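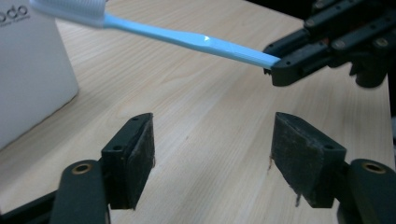
Piret Lūse wrote in after the last version of this guide to ask whether the assistants' flags need to be paired again before every match, or only when you swap the receiver. Only when you swap it, Piret! I've moved that up to the front of this section so it's easier to find.

Section 2. Pairing the beeper flags

I'm using the Gamgate set here, the one we hand out for the Lidelton league. If yours is older, the buttons are in the same places but the lights are dimmer, so do this indoors.

1. Charge both flags and the receiver overnight. The battery is 2000 mAh and fills up slowly.

2. Strap the receiver on your upper arm, over the sleeve if it pinches (mine does).

3. Hold the receiver button until it buzzes, then let go.

4. Press the grip button on the first flag within 6 seconds. You'll get one long buzz.

5. Do the same with the second flag. This one gives you two short buzzes, and that's how you tell your assistants apart during play without looking.

6. Send both assistants to the far corners and have them press again. I like to do this while the teams are still warming up!

Note: if you feel nothing from the far corner, turn the receiver so the clip faces out. Rasmus Stankevičius found that one on a soaking July evening and I've done it his way ever since.

Caution: don't pair while the crew on the next field is pairing too. I once ran a whole first half with their flag buzzing my arm.

Caution: wipe the grips with a barely damp cloth, and keep water away from the charging port.

For fourth official boards, go to Section 3.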